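### 4.2 Coverage shells and third-down conversion

The second part of the analysis looks at how disguised coverage affected third-down play across the 10 clubs in the sample. Each third down was charted twice from broadcast footage, once for the shell shown before the snap and once for the coverage played after it. Plays ending in a penalty before the throw were left out.

Ulteo rotated late from a two-high look more often than any other club, and allowed the fewest conversions at medium distance. Sillance showed the same shell but seldom moved out of it. Their results at short distance were similar - the gap only opens past 3 yards. 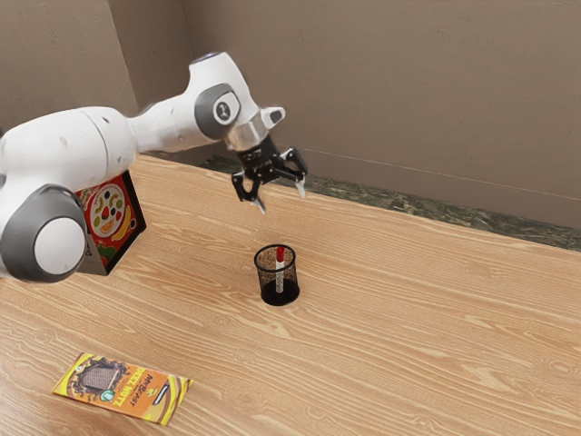 A defensive coordinator at one of the clubs, interviewed in September, questioned whether the rotation was the cause. In the coordinator's view, quarterbacks were holding the ball because the rush lanes were closed, and the safeties were getting credit for work done up front. We could not rule this out. Pressure was charted only as present or absent, so a slow pocket collapse was recorded the same way as a clean one.

To test the point, we split the plays by the number of rushers. The advantage for late rotation held against four-man rushes and disappeared when five or more came. Rollus blitzed too often for its plays to be useful in the first group and was dropped from that comparison. 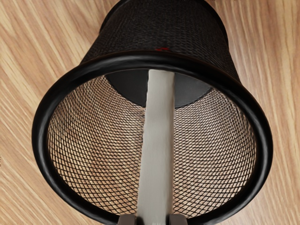 **Figure 9.** A wire-mesh wastebasket on its side.

The remaining clubs were then compared by field position. Inside the 30, late rotation gave no clear benefit, as the safeties had less depth to disguise.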